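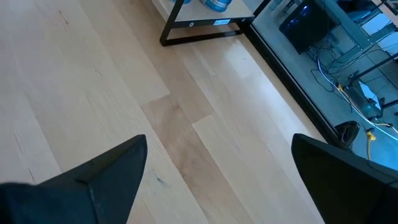
Week 2 Notes: Reading a Wood Floor Before You Touch It

Okay, so last time we got through the vocabulary and I promised you less vocabulary this time. I lied a little. There's some more, but it's the useful kind, the kind you'll need when you're standing in a client's living room and they ask "can this be saved?" and look at you like you're a doctor.

Start with the boards

I always look at direction first. In most older houses the strip flooring runs across the joists, and the joists usually span the short way, so the boards end up running the long way of the room. If they don't, I want to know what's under there. Sometimes it's a second floor laid on top of the first one (I love it when that happens, but your client may not love the bill).

Next, the end joints. You want them staggered. When joints line up in neighboring rows, or step over by the same small amount each time so you get a staircase pattern, it looks wrong and the floor is weaker there. I've seen a very expensive job in Lavdale with a staircase right across the front hall, and once you see it you can't stop seeing it!

Pale woods are tricky

Maple and birch get mixed up all the time, by me too. Both are light, both have a quiet grain, and both can carry little flecks. A few things to try:

Look in a closet or under a vent cover, where the color hasn't changed as much from sunlight and old finish.

Press a fingernail into a spare offcut. Hard maple barely takes a mark. Yellow birch is a bit softer, but please don't bet a job on your fingernail.

If it matters, send a sample out or bring it to class and we'll put it under the hand lens together.

And then there's stain. Maple takes stain badly. It goes blotchy, and people who want a dark floor out of a maple one are usually unhappy with somebody afterward, and I'd like that somebody not to be you. Talk them into a clear finish, or at least make them look at a test patch in daylight before you go any further.

Scuffs, scratches, gouges

These words get used as if they were the same thing. For this course:

A scuff sits in or on the finish. Often you can clean it or buff it out.
A scratch goes through the finish and you can see a line in the wood.
A gouge has taken wood away, and you're into filler or a new board.

Most floors people call "ruined" are mostly scuffs. A screen and recoat will do it, meaning you lightly abrade the old finish and put a fresh coat over it, with no sanding down to bare wood. One warning: if there's wax on there, the new coat won't stick. Test a hidden corner with a rag and a little mineral spirits, and if the rag comes up yellowish and greasy, stop and come talk to me.

The room for our case study

We'll be working from the Rolness house all term. The downstairs is 797 square feet of strip flooring, and it has been refinished twice that we know of. Your main question is how much wood is left above the tongue. Pull a floor register and look at the board edge from the side (bring a small ruler, the good kind with the tiny marks). If there's hardly anything left up there, a full sanding is off the table and you need to say so in your report, even if the owner is hoping for it.

For next class

Read chapter 16 in the Otura handbook, but skip the section on parquet, we'll get to it later in the term.

Draw one room where you live, to scale, with the board direction and all the end joints you can see along one wall. Move the rug, please. Rugs hide everything.

Drawings are due May 5, 2021, on paper, with your name on the back. If yours is carpeted wall to wall, borrow a friend's floor or use the hallway outside our classroom.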